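Flurkasance Support Library
Search the library Enter part or manual title Go
3 September 2020
By Bakke Technical Publications

Section 3. Comparing finger sets on cylindrical objects

Use this section to compare the ribbed soft fingers with the Herkton rigid pair before choosing a set for daily use. The test needs one arm, one wrist camera and a controller with the Rererport logging module installed.

3.1 Before you start

1. Park the arm and switch the gripper supply off.
2. Fit the finger set and tighten the screws evenly.
3. Wipe the contact faces with a dry cloth. Do not use solvent on the ribbed fingers.
4. Switch the supply on and run the homing routine twice.
5. Open the wrist camera view and check that both contact faces can be seen with the gripper closed.

CAUTION: Keep hands clear of the fingers during homing. The gripper closes fully before it opens.

CAUTION: Use only empty, depressurised cans for this test. A full aerosol can must not be gripped at any force setting.

3.2 Grip test

1. Place the can on its side within reach of the arm.
2. Set the closing force to level 2.
3. Bring the gripper over one end of the can and close it.
4. Wait until the controller reports a steady position, then save a wrist camera still.

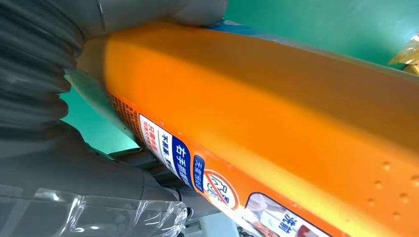

Fig. 3-1. Ribbed finger and smooth upper pad closed on the end of an orange aerosol can, wrist camera view.

5. Compare the still with Fig. 3-1. The ribbed finger should press against the end of the can, with the pad over its upper side.
6. Lift the can slowly and hold it for 30 seconds.
7. Lower the can, open the gripper and save the log.
8. Repeat with the second finger set. Leave the force level and the approach path unchanged.

Note: A long can held at one end puts a turning load on the fingers. If it tilts during the hold, record the result as a slip - even if the can does not drop.

Note: Glossy surfaces may upset the automatic exposure. Lock the exposure before the first grip and keep the same value for both sets.

3.3 Reading the log

The log stores up to 1,032 entries, after which the oldest are overwritten. Export it between finger sets. Compare the final closing position first, then the motor current during the hold. A current that keeps rising while the position stays fixed points to a badly seated finger - refit it and repeat the test from 3.1.

Related items
Section 2. Mounting the wrist camera
Section 4. Flat and thin objects
Herkton rigid pair: fitting sheet
Rererport logging module: release notes, April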